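Bench rules for two-arm cells - what do you actually enforce?

Motbridge forum > Small automation > Good practice

trondance_tim
Posted 14/11/2023
We've got to write our own house rules for the two-arm bench before the insurer comes back. The draft I've inherited runs to 20 pages and has a section on footwear. What do you lot hold people to, day to day?

sprocketeer
Speed cap, marked keep-out line, one person with the stop button in hand. That's it. Anything longer gets laminated and ignored.

gantrygoat
Add: no liquids. Full stop. We lost a controller to half a mug of tea in June and the replacement was £695, plus a fortnight of people being very polite to each other.

sprocketeer
Some of us work on pouring, goat.

gantrygoat
Then pour rice.

Brutside_Bec
Rice doesn't slosh, so you'd be testing a different job. At Brutside the rule is that liquids are allowed once the same routine has run 9 times dry without a fault. Cables off the floor first, and mains up on a bracket. People moan about the bracket more than the 9 runs.

trondance_tim
Does the idle arm have to be parked, or can it hang about over the table?

gantrygoat
Parked and powered down. An arm with nothing to do is still an arm.

Brutside_Bec
Disagree. If both arms are in the task you can't keep parking one, you'd never finish. We let it wait with the fingers open, on its own side, and it doesn't cross the middle until the other one has let go. Ours are the long blue wedge sort and I still wouldn't put my hand between them.

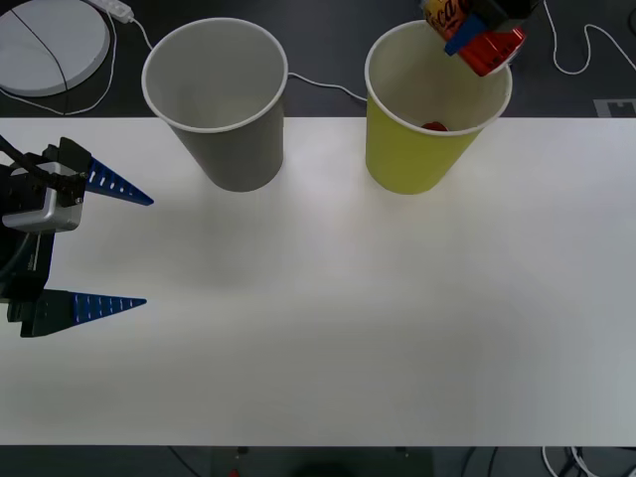 The other thing I'd write down is who clears up between runs. Ours says whoever pressed start, and it took around 8 arguments to get that one sentence agreed.

sprocketeer
Ours says "the team", so you can guess how the table looks.

trondance_tim
Pinching the dry runs rule. Arumugam template for the sign-off sheet, or is that overkill?

gantrygoat
Overkill. Use it anyway, insurers love a box to tick. And keep the footwear section.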